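# Section 4: Preparing the table for a pick-and-place exercise

*Busthorpe Robotics Club, student set-up guide. Revised 16 September 2024.*

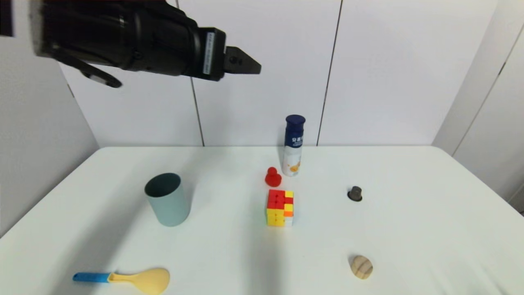

Please read this section before you switch on the arm. Section 3 (homing and the emergency stop) must be already finished. If you skipped it, go back.

The table practice is the same which we use for the Jorkach round in May, so it is good to learn the correct order from the first time.

## 4.1 Place the objects

1. Wipe the white table top with a dry cloth. Crumbs and tape pieces confuse the object detection.
2. Take the objects of your task card from the box. A mixed set has different shapes, for example a spray can, a cup, a cube, a game pawn, a wooden ball and a rice paddle.
3. Put tall objects in the back part of the table. A can in the front hides the small things.
4. Leave open space between the objects. The pawn may stand close to the can only if your card has the mark "hard".
5. Lay the paddle flat.

**Note:** Do not solve the cube. The scrambled colors are a better test for the detection program.

**Note:** The ball can roll away when somebody pushes the table. Place it as the last object.

## 4.2 Bring the arm to the waiting position

1. Stand at the side of the table, with one hand near the stop button.
2. In the Pintér panel, open the **Poses** tab and choose `wait_high`.
3. Set the speed to 20 percent and press **Go**.
4. Check that the gripper is open and holds nothing. It must stay well above the tallest object.
5. If the pose is too low, press **Stop**, raise the arm by hand control and save the pose again.

**CAUTION:** Keep your fingers away from the gripper jaws while the arm has power. Also when it is not moving.

**CAUTION:** Never let the arm squeeze a spray can. The can is an obstacle in this exercise, and it is not allowed as a target. In the file `targets.txt` its line must begin with `#`.

## 4.3 First test

1. Choose the cube as target.
2. Set the grip force to 66 on the slider. For the cup use a lower value, and ask your team leader before the first try.
3. Press **Run once** and watch the full movement.
4. If the panel shows error 227, the arm did not find the target. Move the cube a little and repeat from step 3.

Write each try in the team log, also the failed ones. Teams who go to Zurnanthorpe must bring this log with them.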